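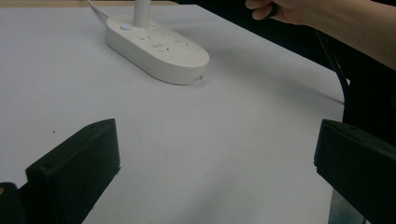

Figure 3. White power strip on a tabletop.

3.2 Standby Use in Rented Homes

Electricity use was recorded in 1,399 rented homes in the Nerholm district over 12 months. Each household kept a short diary of the appliances left plugged in overnight, following the method of Higuchi and Murakami. Meter readings were taken once an hour, and homes with gaps of more than seven days were removed before analysis.

Standby use was highest in October, when many tenants had begun to use portable heaters but had not yet put away their fans. Floor area explained little of the difference between homes. The age of the main tenant and the number of shared rooms were stronger predictors. Sugawara reports a similar pattern in student housing, although her sample did not include families with children.

Diary entries agreed with meter readings less closely on nights when guests were present. These nights were kept in the main model and are treated separately in Section 4.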